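Verura Home Forum > Furniture > Table finishes

Waved-edge dining table, rounded corners - oil or varnish?

kthorl_stemen
2019-06-09
Table is joined planks, light brown, with a thin groove running just inside the border. The previous finish was a hard wax that has failed at the near edge, where forearms rest. I want to recoat before September. Oil needs 4 coats by my estimate. Opinions?

priedite_shop
Varnish. Oil on an edge that gets daily skin contact will need redoing every year. Sand to 180, thin the first coat, leave 11 hours between coats.

kthorl_stemen
The groove is my concern. Varnish pools in it and dries cloudy. Photo of the table in use.
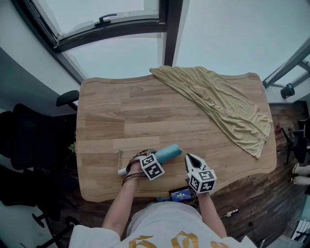

The left half is darker than the rest and I would like to keep some of that difference. Sanding the whole top to one tone is not the goal.

Eyvindur Thorlacius
Disagree with priedite_shop. Oil can be repaired locally. With varnish, a worn edge means stripping the full top. I did a larger one in Grendstead and the edge takes me 105 minutes a year, including cleanup.

priedite_shop
That is 105 minutes I don't spend. For the groove, use a dry artist's brush right after each coat and pull the excess out toward the corners.

Kolbrún S.
Either finish will deepen the darker planks more than the pale ones. Test on the underside first - one dark plank, one pale.

kthorl_stemen
Will test both underneath. Leaning toward oil.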